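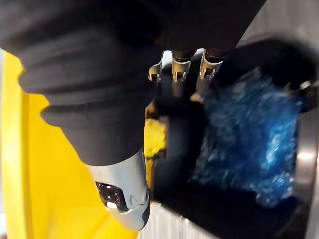

La mano, sobre el plástico azul arrugado del contenedor.

El planificador de Korow recalcula la trayectoria cada 40 ms. Kacper Piątek, responsable de control en Romar, separó percepción y agarre en 2 procesos tras perder mensajes en la cola. El registro de julio suma 3,410 intentos; los plásticos brillantes siguen degradando la nube de puntos.
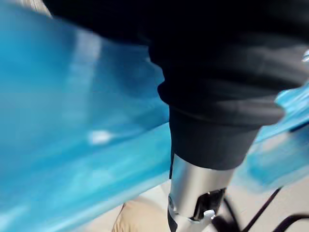 ¿Qué ocurre si falla la estimación de pose?
El controlador mantiene la última consigna 300 ms y después retira el brazo.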